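4. Placing and mounting the monitor

Read this section before you drill any holes. The Surneo air monitor measures carbon dioxide, temperature and humidity at the spot where it hangs, and a poor spot gives poor readings even when the unit is working correctly.

4.1 Choosing a location

Mount the monitor on an inside wall, with the center of the unit 1530 mm above the floor. This puts it close to the breathing height of a person standing, and the display can be read without bending.

Keep the monitor away from:
- windows that open and outside doors
- radiators, portable heaters and coffee machines
- supply air outlets and fans
- direct sunlight at any time of day
- any place where someone sits and breathes directly toward it

Leave at least 170 mm of clear wall on both sides of the unit. Air enters through the left side and leaves through the top. Shelves, coats and curtains that block either opening will slow the response. 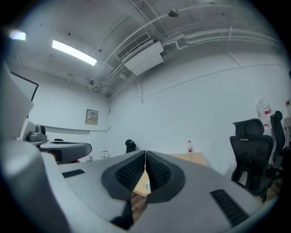

Room size affects how quickly the reading changes. A closed meeting room can climb from a fresh-air level to the amber range during one long meeting, while a hallway may hardly move all day. In a small office like the one shown, one monitor is enough. Where the ceiling is exposed, as it is there, measure the mounting height up from the floor in the usual way and do not try to hang the unit overhead. The white cover blends in on white walls, so check that people can still find the display from the door. Gray covers are sold separately.

4.2 Mounting the back plate

You will need a pencil, a level, a drill and the screws from bag B. Bag A contains the desk stand parts and is not used for wall mounting.

1. Hold the back plate against the wall with the arrow pointing up.
2. Place the level on the top edge and mark both screw holes.
3. Set the plate aside and drill the holes. For drywall, push in the plastic anchors until they are flush.
4. Feed the power cable through the center opening of the plate.
5. Fasten the plate with both screws. Tighten by hand only.
6. Plug the cable into the back of the monitor.
7. Hook the monitor onto the top tabs and press the lower edge until it clicks.

CAUTION: Check for hidden wires and pipes before drilling. Do not mount the monitor on a wall that gets damp.

Note: If the monitor does not click into place, the cable is usually caught behind the lower tab. Lift the unit off, move the cable to the center and try again.

4.3 First start

1. Connect the power adapter. The display shows a moving bar while the sensor warms up.
2. Wait until the bar disappears. Readings during warm-up are not stored.
3. Press and hold the side button to open the menu.
4. Select ROOM and enter a name, for example "Accounts" or "Clutilcombe 2".
5. Select SAVE.

The display range ends at 4000 ppm. Above this level the monitor shows HI and the light stays red. Open a window or increase the ventilation, and leave the room if you feel unwell.

CAUTION: The monitor does not detect carbon monoxide or smoke. Do not use it in place of an alarm.

If the display shows E2 after the first start, go to Section 7, Error codes.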